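The Summer I Learned to Love a Warehouse Job

By Magdalini Ververidis

I was 19 the first time I clocked in at Ollness, and I lasted exactly one summer. I've had nicer jobs since then (indoor plumbing that works, chairs, a dental plan!) and I still dream about that one.

My aunt got me in. She'd been packing orders there since before I could walk, and she gave me two pieces of advice on the drive over: bring your own lunch and buy better socks. I ignored the socks part. By Thursday I was limping to the bus like somebody's grandfather, and she handed me a rolled-up pair without a word.

The pay was $489 every two weeks after taxes, and I felt like an oil baron. I bought a fan. I bought my mother earrings. I put 40 bucks a paycheck in a coffee can for a car I never did buy, and I can still tell you what was in that can in October, when it all went to a textbook and a winter coat.

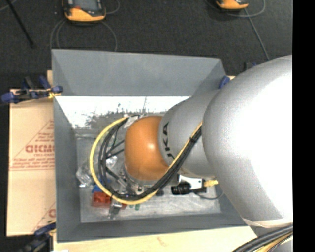

Arm over bin: orange wrist, gray body and a loop of black cable.

What I really remember, though, is the talk. You spend 12 weeks standing next to the same people and you hear everything – whose kid got into college, whose brother-in-law is not welcome at Thanksgiving, how long to boil an egg (we never did settle that one). I came home every night hoarse and full of other people's business, and I loved it.

We had a softball team too, if you want to call it that. Our great rivals were the Giltalwood crew from across the road, who owned matching shirts and could hit. I played right field and prayed for rain.

I went back to town last year and drove by the old diamond. The grass was up past my knees and the bench was gone, but the snack stand was still open, so I got a lemonade and sat on the hood of my car drinking it. Then I called my aunt. She's retired now and grows more tomatoes than any one person could eat. We talked for an hour, mostly about eggs.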